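Chapter 6
Fingertips, Caps, and Contact Surfaces

After working through this chapter you should be able to
choose a cap material for a given load and surface
size a cap for a press fit on a printed or molded finger
check a finished hand for cap clearance over its full travel
write a replacement log that another builder can follow

6.1 The part that touches the work

Chapters 4 and 5 dealt with the forearm, the tendons, and the wrist joint. All of that hardware exists to place a few small surfaces against an object and hold them there. In most home builds those surfaces get the least attention. The builder prints a finger, sees that it closes, and moves on to the controller. The hand then drops things, and the fault is looked for in the code.

A bare printed finger makes a poor contact. Printed plastic is stiff and its layer lines leave a ridged surface, so the true area of contact with a smooth object is small. Raising the motor current raises the squeeze, which loads the tendons and may crack a thin-walled object before it stops the slip. A softer tip spreads the load and raises friction at the same current. It also wears out, and for that reason it should be a separate part.

In this book the separate part is called a cap. It slides over the end segment of the finger and is held by friction, by a latch, or by both. The finger proper is called the core.

6.2 Fit

The cap must grip the core firmly enough that a sideways load does not peel it off, and loosely enough that it can be changed at the bench without tools. These two demands set the bore. Start with a bore slightly smaller than the core, fit one cap, and pull on it with a spring scale. Reduce the bore if the cap comes away below the greatest load the finger will see in use. Do not glue a cap to cure a poor fit. Glue turns a two-minute swap into a rebuild of the end segment.

A latch takes over where friction leaves off. The usual form is a small tab on the core and a matching opening near the upper end of the cap. The opening weakens the wall, so leave a full band of material between it and the rim. Caps that fail early nearly always tear there.

Cheuk-hei Fang, whose shared-workshop build is followed through this part of the book, kept a log of every cap fitted to the Murari hand. The log runs to 116 entries. Of these, 49 record a tear starting at the latch opening. After the opening was given rounded corners, the same fingers ran for 2073 closing cycles before the next tear was written down. The log gives no durometer reading for the early batches, which limits what can be drawn from it.

6.3 Clearance

Fit is checked one finger at a time. Clearance has to be checked on the whole hand. A cap adds thickness all the way around, and fingers that passed each other freely as bare cores may rub once they are dressed. Rubbing rolls the rim of the cap upward and pulls it off the latch.

Procedure 6.1
1. Fit all caps and seat each latch.
2. Turn the hand so that the fingers point down.
3. With the motors off, move each finger by hand through its full travel.
4. Power the hand at the lowest current that will move it and run 15 slow closures.
5. Inspect every rim. Reseat any cap that has shifted and mark its finger in the log.
6. Repeat with the wrist at each end of its range.

With the fingers straight and pointing down, look for daylight between neighboring caps along their whole length.
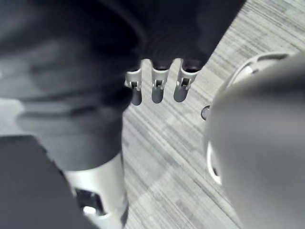 Can a cap be made from ordinary silicone tubing in place of a molded part?

Tubing works for light loads if its bore suits the core and the open end is plugged. It has no latch opening, so one must be cut with a punch, and the grip will be weaker than that of a molded cap of the same wall thickness.

6.4 Material

Three families of material are in common use in small shops: cast silicone, cast urethane, and flexible printed filament. Silicone has the best grip on clean, dry objects and the lowest tear strength. Urethane resists tearing but takes longer to cure, and some grades yellow. Flexible filament needs no mold, though its layer lines bring back part of the problem described in Section 6.1.

Table 6.1 lists hardness ranges for each family, together with the wall thickness used in the Vulen and Sarmont example hands. Read it with the load figures from Chapter 5 at your side. Section 6.5 then works through a full mold for the Murari index finger.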